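Why Thin Things Bend

Take a ruler and a brick. Both are solid, but only the ruler bends when you push it. The reason has to do with thickness.

When a flat piece of material bends, one side gets stretched and the other side gets squeezed. Somewhere in the middle is a layer that is neither stretched nor squeezed. Engineers call it the neutral layer. In a thin sheet, the two outer sides are very close to this layer, so they change length only a little. In a thick block they are far from it, and bending takes much more force.
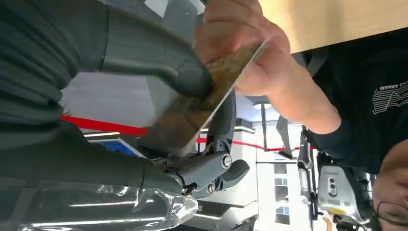

A thin, rectangular card with a metallic look.

The effect of thickness is large. If you double the thickness of a sheet, it becomes eight times as stiff, provided the material and the width stay the same. This is 2 x 2 x 2. If you make it ten times as thick, it becomes 1000 times as stiff.

You can test this with paper. Lay one sheet across two books and put a coin in the middle. The paper sags. Now glue several sheets together – let the glue dry fully – and try again.
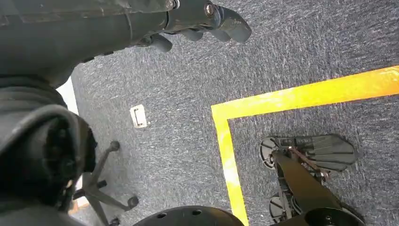
Loose sheets in a stack do not give the same result. They slide over each other, and each one bends on its own. A pack of 500 sheets of printer paper flops when you hold it by one end, but the same sheets glued into a block would be hard to bend at all.

Material matters too. Steel is far stiffer than most plastics, so a steel sheet needs more force than a plastic sheet of the same size.

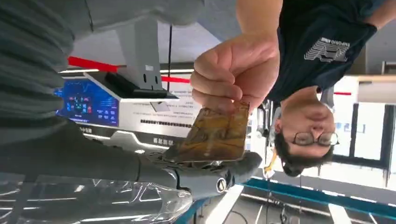
Clear plastic wrap with loose folds, and a see-through amber-brown sheet held between thumb and fingers.

If you stop pushing and the sheet goes back to its first shape, the bend was elastic. If it stays bent, the bend was plastic. The word "plastic" had this meaning before it was the name of a material.

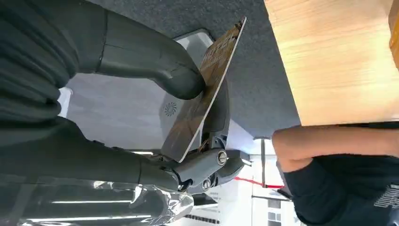
Shape is the last part. Fold a sheet of paper into a zigzag, like a fan, and lay it across the two books again. The paper is no thicker, but some of it now sits higher and some sits lower, farther from the neutral layer. Cardboard boxes work this way – there is a wavy sheet between two flat ones.

Text: Jad Awwad
Updated 6 July 2021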